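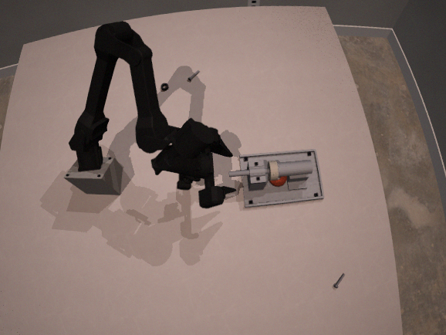
So what does a school robotics club do all winter, once the competition's over?

Mostly, we argue about bolts. I've been hanging around the Raderden club since January, and the assembly challenge has swallowed everybody's Monday evenings whole. The kids work in simulation first – Sigrún Østergaard, their coach, is strict about that – and nothing goes near the real arm until a program has run clean 11 times in a row. I tried writing one myself and gave up after 2000 lines of error messages (my own fault, I'd mixed up left and right!).

The team from Sutemier got 133 points last year, and I hear about it every single week. Our kids want 134. They've split into two camps over whether to go for the shaft first or the loose bolts, and when I left at nine they were still at it, coats on.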